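Trilurura Cherry Pitter Review: Eight Weeks of Pie

Posted August 5, 2020

I have pitted cherries with a paper clip, a chopstick balanced over a beer bottle, and one summer with my thumbs (my fingernails looked like a crime show until school started). So when my sister-in-law mailed me the Trilurura, which is the long lever kind that clamps onto the edge of your table, I cleared the counter and went straight out for fruit.

First, the basics. It comes in a box way bigger than it needs to be, with the hopper, the plunger arm, a catch tray for the pits and a clamp. The clamp opens wide enough for my butcher block but not for my mother's old farm table, so measure before you buy. Putting it together took me 16 minutes, and a good chunk of that was me trying to put the spring in upside down. The instruction sheet has one drawing and it's tiny.

My first big batch was sour cherries from the stand out in Buvthorpe, and oh, this thing flies! You fill the hopper, push down, the pit goes one way and the cherry goes the other. I did 5 pounds while listening to one ball game on the radio and my hand didn't cramp at all. With my old D'Amico hand squeezer I would have quit by the third inning.

Sweet cherries are a different story. The big firm dark ones don't always roll down into the cup by themselves, so you end up nudging them along with a finger. And you really do have to take the stems off first. I got lazy and left a few on, and they wadded up under the plunger and jammed the whole works.

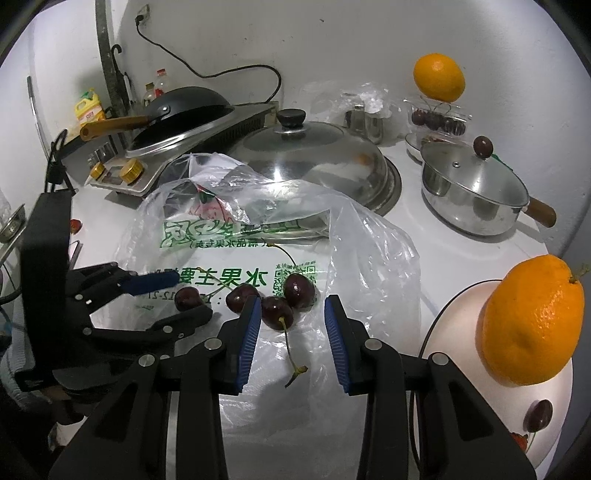
Dark red cherries, two of them with the stems still on.

The other thing to know is that it misses pits. Every pitter misses pits, I don't care what the box says. Mine misses more when the cherries are small, because they sit crooked in the cup and the plunger just grazes them. I now run everything through my fingers before it goes in a bowl, and I warn people when I hand them a slice. Osvaldo Morelli from down the street found one in his cobbler anyway and was very nice about it. He did bring it up again at the next two dinners.

Splatter! Let's talk about splatter. The Trilurura has a little plastic shield in front and it does catch most of the juice, but there's a gap on the left side and that's where my white curtains are. Were. Wear an apron, put down newspaper, and don't do this in a shirt you like. My old squeezer was worse, for what it's worth.

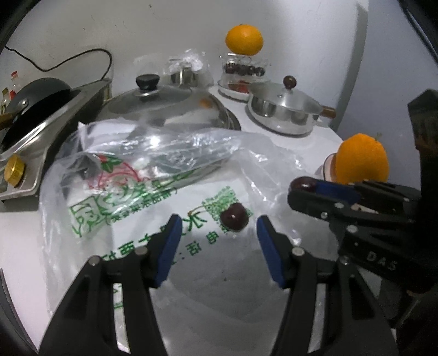 A dark red cherry on its bag.

Cleanup is fine. The hopper and tray go on the top rack, the plunger has to be washed by hand, and there's a rubber gasket at the bottom that holds onto pulp like you wouldn't believe. I use an old toothbrush. If you let it dry overnight you'll be soaking it for an hour, so just do it right away even if you're tired and the pie's already in.

I tried it on olives too. The small green ones worked okay and the big ones got stuck. I wouldn't buy it for olives.

My cousin in Pasthorpe has the fancier crank model and swears by it, but she puts up 80 jars a year and has a basement to keep it in. For somebody who makes pie, a bit of jam and the odd clafoutis, this one's plenty. The suction foot underneath has started to slip a little after eight weeks, though the clamp still holds. I'll come back in October once I've had a go at the freezer cherries and say whether the spring is still any good.

Four stars. I'd have given it the fifth if they'd closed up that gap in the shield.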